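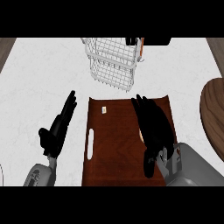 A white wire dish rack on a marble counter, drawn by computer.

How Do They Know How Many People Watched?

By Corinne Okafor
May 2018

You have probably heard a TV announcer say something like "America's favorite show!" or "Everyone is watching!" Everyone? Were you watching? Was your grandmother? Did somebody knock on your door and ask?

Probably not. So where does a claim like that come from, and should you believe it?

A TV station sends its shows out to every home that can pick them up. With an ordinary antenna, nothing comes back. The station can't tell if your set is on, and it can't tell if you are sitting in front of it or out in the yard looking for the dog. If the station wants a number, it has to get one some other way.

The usual way is called a sample. A company picks a small group of homes and keeps track of what those homes watch. Then it makes a guess about all the rest. Tasting one spoonful of soup works the same way. If the pot has been stirred well, one spoonful tells you a lot. If all the salt is sitting at the bottom, your spoonful will fool you.

Let's try it in a town called Zunham. A company there tracks 700 homes. One evening Channel 2 shows a puppet comedy named Lorno, and the next morning the company looks at what it collected.

Homes in the sample: 700
Homes with the TV on: 246
Homes with the TV on Lorno: 123

Get out a pencil. Half of 246 is 123, so half of the homes that had a TV on were tuned to Lorno. TV people call this the share. The share is 50 percent, and you can bet Channel 2 will put it in an ad.

Now divide 123 by 700. You get a bit less than 18 percent. That number is called the rating, and it counts all the homes, even the ones where the TV was off. More than 80 homes out of every 100 did something else that night.

Both numbers are true. One sounds a lot better. Which one would you print on a poster if you worked for Channel 2? Which one would you print if you worked for the other channel?

"Half of Zunham loves Lorno!" would be a different matter. The numbers don't say that. They don't say half the town watched, and they say nothing at all about love. A TV can be on Lorno while everybody in the room is asleep.

Some companies try to fix the sleeping problem. They give each person in the house a button to press when they start watching and again when they leave. Would you remember to press a button every time you went to get a snack? I wouldn't. Other companies have asked people to write down what they watch in a diary. People forget, and then they fill in the whole week at once. Some write down the shows they think they ought to have watched.

Then there is the question of who gets picked. Suppose all 700 homes were on the same side of town, or suppose none of them had any kids. Lorno might look like a flop when every second grader in Zunham can sing the theme song. A good company works hard to choose a mix of homes. You are allowed to ask how it did that. If it won't say, I would trust the number less.

Time matters too. A show that is measured in August, when many families are away, may get a smaller number than the same show in winter. And plenty of people now watch later, on a phone or a computer. Did the company count them? Sometimes it did, and sometimes it only counted the people who watched that night.

Does all this mean ratings are useless? No. A careful sample can get pretty close, and it costs far less than asking everyone. It is still a guess, though, and the people who shout about it on TV usually leave that part out.

Questions to ask when you hear a big TV number

Who counted?
How many homes did they ask, and how were those homes picked?
Is it a share or a rating?
Does the person telling me want to sell something?

Words to know

Sample: a small group used to learn about a big group.
Rating: the part of all homes that had a show on.
Share: the part of homes using a TV that had a show on.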